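Table setting report, Hefin Lougher

My part of the project was the centerpiece and the plates. I used a brown tabletop and looked at how flowers and dishes share it.
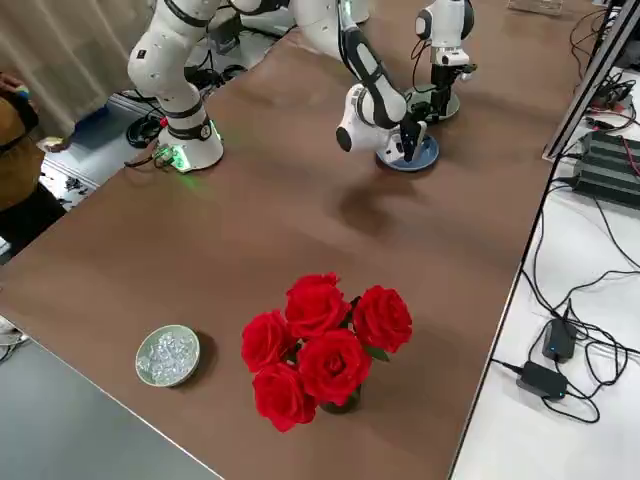
Photo: Halyna Hrynyshyn

Five red roses went in a small dark vase, next to a shallow green bowl of clear crystal pieces. We planned for 20 minutes and took 19.
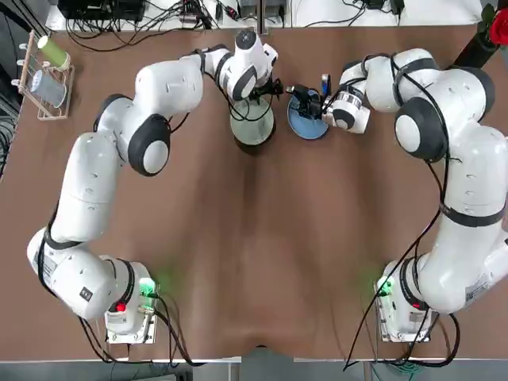

*Fig. 2. Blue plate and green-gray plate side by side, dish rack in the corner*

I wanted two colors that work with red. Round plates were my first choice.
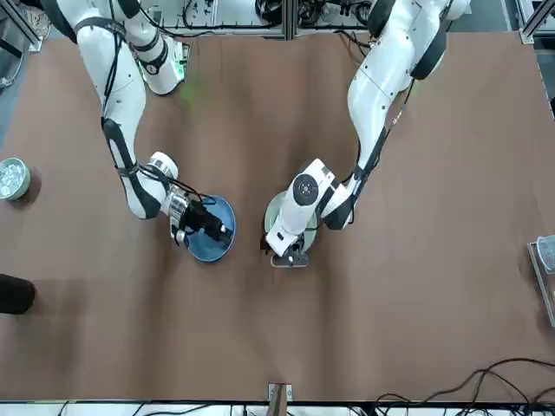
*Fig. 3. The two plates near the center of the table*

Next I would try a taller vase.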